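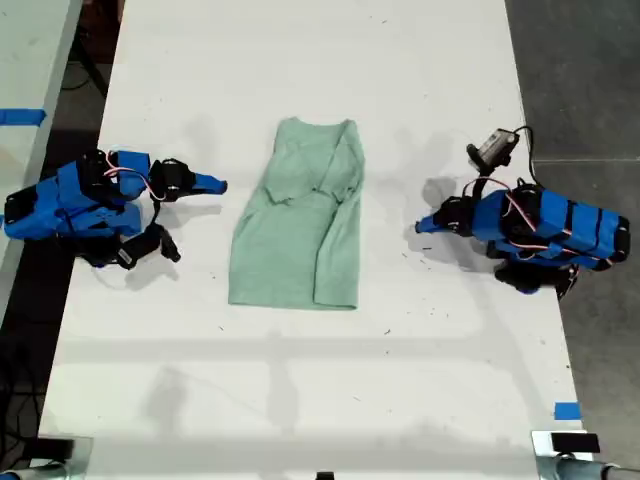 A long-sleeved shirt on the folding table, sleeves in, with an arm on either side.

Setting up and running a folding table at Imwood

This page is for folders and shift leads moving from the hand benches to the arm tables. It covers a normal run of long-sleeved tops. Trousers and knitwear are still folded by hand at Holtum and have their own page.

What changes in your job

On the hand benches one person folds, checks, bags and stacks. On the arm tables the folding is done by the two arms and you do the rest. You lay the shirt out, watch the fold, correct it if needed, and take it off for bagging. Most people find they are on their feet for the same amount of time but use their wrists a good deal less. The checking takes more attention than it did, as you are looking at a fold you didn't make.

Piece rate does not apply on the arm tables. You are paid the hourly folding rate for the whole shift, including stoppages. If your payslip shows otherwise, take it to Tharushi Samarakoon in the shift office.

Before you start

Wipe the tabletop with a dry cloth. Lint and bits of thread build up quickly and show badly on pale fabric.
Check that cables on the floor are clear of where you will stand.
Look at the gripper fingers on both arms. If one is chipped or has thread wound round it, leave the arms off and call the shift lead.
Log in on the Cemamley screen and pick the garment code from the job sheet. Plain long-sleeved shirts are 1513. The heavier brushed ones are 2564. The arms use a different grip for each, so don't guess.
Press Home and wait for both arms to stop moving.

Running a shirt

1. Lay the shirt flat in the middle of the table between the arms, neckline away from you, hem towards you. Smooth it from the centre out.

2. Spread both sleeves. They don't need to be perfectly straight but they mustn't be twisted.

3. Step back behind the floor line and press Start.

4. Watch the sleeves go in. One is folded across the chest and the other is brought down the side of the body towards the hem. You should end up with a rough upright rectangle. Some wrinkling along the side is fine at this stage.

5. If a cuff sticks out past the hem, or the neckline has bunched up, press Pause. Wait until the arms are still, fix it by hand, step back and press Resume. A slightly rumpled collar can be left until the end.

6. When the screen says Done, pick the shirt up with both hands, check the front, and pass it to bagging.

If the arms miss the fabric twice on the same shirt, press Stop and fold that one yourself. Put a tally mark against it on the job sheet. Grecu, who supply and service the tables, go through the sheets each month and it is the only way they find out which fabrics cause trouble. You will not be marked down for misses.

Targets

There is no personal target on these tables. The line as a whole is planned at around 1500 garments a shift, with the hand benches included. New starters work alongside someone experienced for their first 2 shifts and are not put on a table alone before that.

Breaks and swaps

Swap between laying out and bagging at each break. Standing and watching is tiring in its own way and people start to miss bad folds late in the shift. Anyone who would like to stay on the hand benches can say so when the November rota is drawn up. There is still hand work for those who want it.

At the end of the shift

Press Home, then Park, and log out. Wipe the table again. Leave the job sheet in the tray by the screen, with the garment code filled in.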